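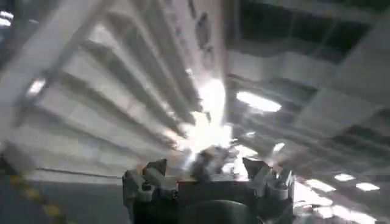
Painting the ceiling in the unit, worth it?

fikri_k
Landlord at Cendano wants every beam white before we renew. He reckons it'll cut our lighting bill. I was quoted 281 a bay for spraying, two coats. Has anyone seen a real saving from this or is it just something landlords say?

Saodah P
We had ours done in November. Lovely and bright for a month, then the dust settled on the top edges and it looked like it did before. Bill didn't move.

tirta.n
Disagree. Ours made a big difference at the benches. Depends what lights you've got. If they all point straight down, white paint up there does very little.

fikri_k
They do all point down. And there's one over the middle that's far too harsh already, you get it right in the eyes when you look up.

Ilham Latuheru
Then fix that one first. A diffuser is cheap. I wouldn't spend 281 a bay on paint to make glare worse.

tirta.n
Matt paint doesn't glare. Gloss does. Ask which one he's quoting for.

Saodah P
Mine was "matt" as well. I have my doubts. Get the tin number in writing.

ikhsan_m
Who's the quote from? Krishnan did our place for 199 a bay but you had to clear the floor yourself, and that took us 3 days.

fikri_k
Nergate. Nothing in it about clearing the floor, so I suppose that's extra. Will ask about the matt too.

Saodah P
It'll be extra.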